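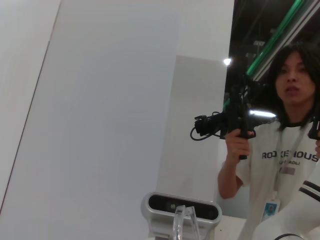 ## Re: [cell-upkeep] Handheld grip drifting after a cable swap

Hi Radymyr, hi all,

On Radymyr's question from this morning:

> We changed the coiled cable on the right-hand grip and now the arm creeps left whenever the operator holds still. Re-zeroed it 2 times, no change. Is it the module or the mount? Also, what do you all do about the depth camera, do you recalibrate every time?
> - Radymyr Kovalchuk

I'd bet on the mount! We had the same creep at Whitlock in January and I spent a whole afternoon blaming the module (sorry, module). Unplugging the cable means leaning on the little black box at the front of the grip, and if the clamp behind it is even slightly soft, the box ends up a hair off square. The zero takes fine, but it's the wrong zero.

What worked for us:

1. Park the arm and switch the cell to hold.
2. Back off both clamp screws, seat the module flat against the bracket, then tighten them a little at a time, side to side.
3. Plug the cable in and let the coil hang. If it tugs when you raise your hand to your shoulder, reroute it.
4. Zero with the grip held up in front of your chest, the way you'd really work. Ours was always zeroed lying on the table, and Akosua was the one who spotted that.

Check the log afterwards too. If you still see error 261, that's the connector, so pull it and look for a bent pin.

As for the depth camera - no, I don't redo it every time. Ours sits on a clear acrylic stand near the arm, and I only recalibrate if somebody has moved the stand. I do wipe the front glass, and I keep the cables on the table away from the stand's feet (ask Dela how we learned that one).

One thing I don't know: does the newer Wusik bracket take the same screws? Bernice has a bag of the old ones and would love to use them up. If anyone on the list has both, please shout.

Gerardo Rinaldi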